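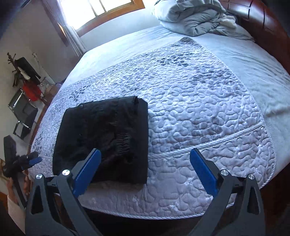

Prulldale Folding Set

Clothes folded on beds, at home, by people who fold the way they fold. The set holds 1,300 short recordings of garments being squared up, stacked and put aside, and we're really happy with how varied it came out!

What's in it

Shirts, blouses, cardigans, pajamas, pillowcases, and a surprising amount of black clothing on pale quilts. Everything takes place on a made bed. No tables, no ironing boards (those are planned as a separate set, working name Lundura). Recordings come from 30 bedrooms, and each bedroom keeps its own bedding throughout, so if you like quilting you're in for a treat: pebble stitching, corded seams, rope-like piping along the edges, the lot.

Folder layout

clips/ one folder per bedroom
labels/ one text file per clip
splits/ train and test lists, divided by bedroom
notes/ remarks from the people folding

Labels

Each clip gets a garment type, a color, a fold style and a bedding type. Fold style is one of flat, thirds, square or roll. "Square" covers anything that finishes as a compact, more or less rectangular stack, ruffles and buttons included. Ruffles were the great joy and the great headache of labeling. A gathered strip down the front never lies quite flat, so creases alone don't make a fold "unfinished." If the outline is tidy, it's square.

Bedding type describes the surface under the garment: quilted, smooth, knitted or mixed. Use mixed when a patterned panel and a plain one are both in view.

Known gaps

Dark fabric loses detail in bright window light, and folds in black garments can be hard to trace. Fitted sheets are missing entirely. Bedroom 7 has only 2 clips so far; more are coming in December.

Credits

Elfriede Berchtold wrote the folding guide and settled every argument about sleeves. Vibeke Brynjólfsdóttir did the labels and the splits. Spotted a wrong label? Send the clip name and what you think it should be, we love getting these!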